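Two-arm bench setup on a club budget – what did you buy first?

Board index > Equipment & Planning > Budgets and wish lists

femside_els
Posted Monday, 7:42 pm

Hi all! Els Van Dijk from the Femside makerspace, long-time reader and very occasional poster. We finally got the go-ahead to put together a proper two-arm bench for household manipulation and I'm so excited that I've rewritten the shopping list every night this week. Kitchen stuff mostly: drawers, dishes, putting things in baskets.

The arms themselves are settled (a white pair with two-finger grippers, ordered, paid, arriving in April). What I'm trying to plan is everything else. Table, mounting, props, spares, cable management, power. I have 310 a month to spend on the bench until summer and I'd love to hear what people wish they had bought first, and what they bought and never touched.

Props are the part I can't get a feel for. Do you go to the thrift store and fill a bag, or do you pick each thing with a task in mind?

Pledmont
Posted Monday, 8:15 pm

Congrats! Table first, and spend more on it than you want to. Ours was a folding one and every fast move of the arm put a wobble through the whole thing. We replaced it after one season. Get something long, heavy, and deep enough that the bases can sit at the back edge and still leave you room in front.

Spare gripper fingers second. You will wear them out on drawer handles long before anything else goes.

Boersma
Posted Monday, 8:31 pm

I'd go the other way. Any solid door on trestles does fine if you bolt the arms through it. What ate our budget was props, and I mean badly chosen props. We had a box of 103 thrift store items and used maybe a dozen of them. Mugs too heavy, plates too slick, a drawer unit that tipped over whenever the arm pulled on it.

deolinda_g
Posted Monday, 9:04 pm

Oh I love these threads! Deolinda Guerreiro here, I do the planning for the Dulari bench, which is two arms and a whole lot of kitchenware. Boersma is right about props and Pledmont is right about the table, so sorry Els, that's no help with the money.

What worked for us was to stop shopping by object and start shopping by motion. Write down what you want the arms to do (pull, lift out, hang up, set down, open a lid) and buy one thing for each. A small wooden cabinet with a drawer covers pulling, and if you put something light inside you get reaching in as well. Get one with a bar handle and real metal slides. Ours was the most expensive prop we own and I would buy it again tomorrow. 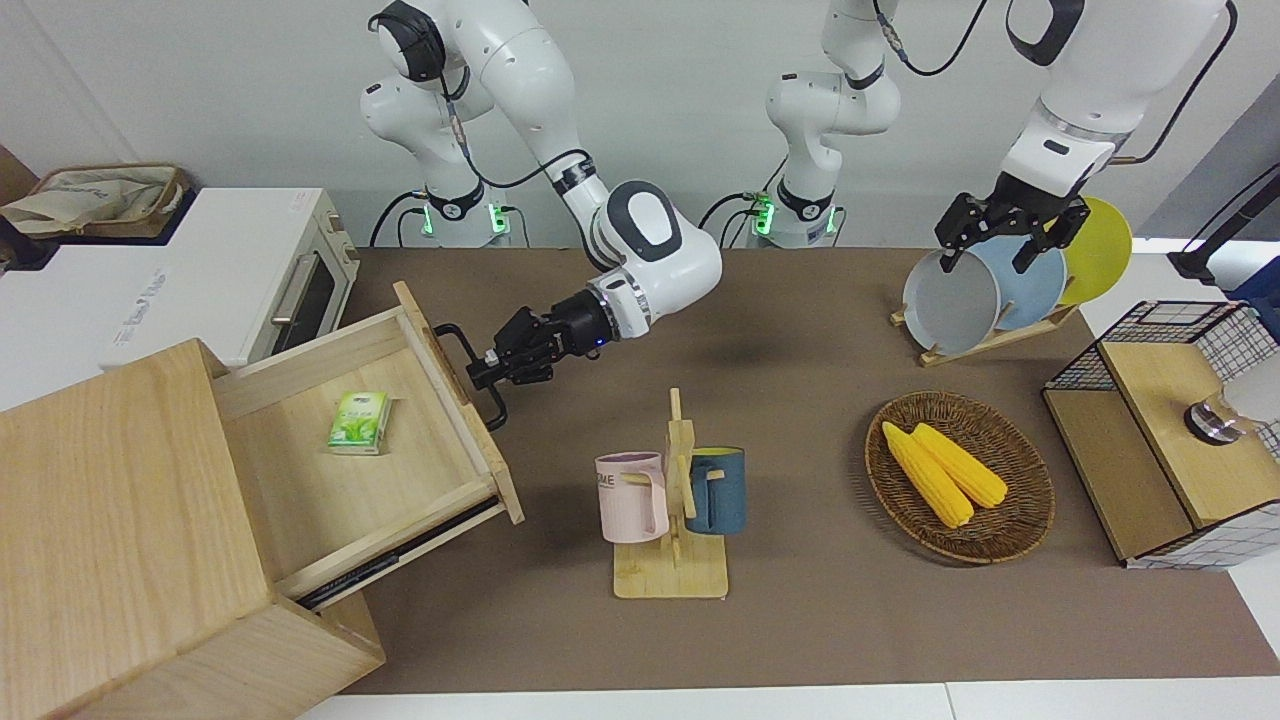

Same with the dish rack. A wooden one with slots gives you plates standing on edge, which is a much nicer problem than plates in a stack, and you can start with plates in different colors so that the instruction "take the gray one" means something. Then a mug tree, which costs next to nothing and is brutal – hooking a handle over a short peg took us longer to get right than the whole drawer routine. And baskets! Woven ones are forgiving, cheap, and you can drop almost anything into them.

The other thing I'd budget for is space between the props. We planned our table on paper first, with cardboard cutouts for each item and a piece of string for arm reach. It cost an evening and saved us from a bigger cabinet that would have blocked half the surface.

femside_els
Posted Monday, 9:20 pm

Shopping by motion! Deolinda, I'm stealing that. I just went through my list and I have four different things to pour from and nothing with a lid, so that tells you how I've been shopping.

How do you secure the cabinet? I keep picturing it sliding right off the end.

deolinda_g
Posted Monday, 9:37 pm

Non-slip mat cut to size under it, plus a couple of heavy things in the bottom. We talked about screwing it down but we like to move it around between sessions.

Boersma
Posted Monday, 9:52 pm

Screw it down. A mat is fine until somebody changes the pull speed. I'd also disagree on moving things around, at least in the first months. Get one layout solid, then start shifting.

deolinda_g
Posted Monday, 10:10 pm

Hmm, we did the opposite and were happy with it. With a fixed layout we got very good at that layout and hopeless at everything else. But I'll give you the pull speed, that has bitten us once.

Pledmont
Posted Monday, 10:26 pm

Both of you are skipping the boring line on the list, which is cables. Els, put aside money for longer ones and for decent clips. The cable has to loop with the arm all the way through its reach, and if it's short you find out at the worst moment. We bought 3 sets of clips before we found ones that held.

Also a power strip with its own switch where you can reach it from the front. Please.

femside_els
Posted Tuesday, 7:05 am

Okay, revised plan over coffee. Month one: heavy table, mounting bolts, power strip, cables and clips. Month two: the drawer cabinet (real slides!) and the dish rack. Month three: mug tree, baskets, something with a hinged lid, spare fingers.

Boersma
Posted Tuesday, 7:48 am

Move the spare fingers to month one. Otherwise good. And buy the plates in pairs, so a broken one doesn't stop you for a week.

Pledmont
Posted Tuesday, 8:02 am

Seconded on the fingers. What are the table dimensions going to be? We have a drawing of our mounting holes somewhere, I can dig it out tonight if the depth is close.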